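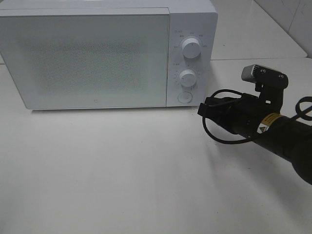
Vol. 3, p. 60

4. Egress from the covered stand

4.1 Ground and data

The ground at Parri has a single covered stand with 1458 fixed seats, arranged in two blocks on either side of a central vomitory. Standing areas behind the goals were closed during the study and are left out of the analysis. Spectators leave the stand by the vomitory or by one of two end stairs, giving 3 exits in all. Both end stairs discharge onto the same concourse, while the vomitory opens into the passage beside the change rooms and reaches the street by a separate gate.

Counts were taken by infrared beam counters supplied by Skandus and fitted at handrail height on each exit. The counters record the time of each interruption but not its direction. Movement against the main flow was therefore estimated from manual tallies made by Ulla Nurmi and Máté Medve at the foot of each stair, and the beam counts were corrected before further treatment. The correction was largest at the vomitory, where spectators returned to the stand to meet others or to collect belongings.

Counts were grouped into intervals of 60 seconds. Shorter intervals were tried and gave noisier curves without changing the order of the exits. Matches that ended in extra time were kept in the data set. Matches abandoned before full time were not.

4.2 Definition of clearance

Clearance time is measured from the final whistle to the end of the last interval in which any exit carried a corrected outward flow above zero. This definition is sensitive to stragglers. A second measure, the effective clearance time, excludes the final 300 spectators to leave, most of whom remain in their seats by choice and do not take part in queuing. The effective measure is used throughout the rest of this section unless stated otherwise.

Departures before the final whistle are treated as a reduction in the initial population of the stand. Győri (this volume) models them explicitly for a larger ground; at Parri the early departures were spread evenly between the exits and we saw no benefit in doing the same.

4.3 Distribution between exits

Figure 3 shows the cumulative share of departures by exit. The vomitory carries the greatest share in the opening intervals, after which its curve flattens and the two end stairs catch up. The north stair remains below the south stair for the whole of the clearance period. The stairs are of equal width and have the same going and rise, so the difference cannot be put down to capacity.

Figure 3. Cumulative corrected departures by exit, as a share of all departures after the final whistle. Solid line: vomitory. Dashed line: south stair. Dotted line: north stair.

Two explanations were considered. The first is destination. The car park and the bus stop both lie to the south, and spectators seated near the middle of a row have little reason to head north. The second is visibility — the north stair is hidden from the upper rows by the broadcast platform, and its sign can be read only from the aisle. Seating plans were used to assign each occupied seat to its nearest exit by walking distance, and the assignment was compared with the observed shares. Nearest-exit assignment overstates the use of the north stair in every match.

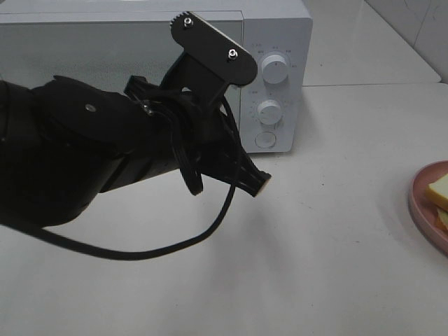
A second assignment, in which the cost of each route includes the onward walk to the car park or bus stop, brings the modelled shares closer to those observed but still leaves an excess on the north stair. The residual is greatest when visiting supporters are placed in the upper rows of the north block. These spectators are the least likely to know the layout, and the result is consistent with a contribution from poor visibility. It does not isolate that contribution, as visiting supporters also leave in groups and tend to follow the person ahead.

4.4 Queuing at the vomitory

Queues formed at the head of the vomitory in all matches with a full lower tier. Flow through the opening stayed nearly constant while a queue was present, and this plateau is taken as its working capacity. Rain at the final whistle lengthened the queue, as spectators who reached the gate stopped under cover to put on coats — an effect absent from the Somby model, which treats the passage as free-flowing.

The plateau value was used to calibrate the simulations described in Section 5. The stair capacities were not reached in any match and had to be taken from the earlier trials by Dudás.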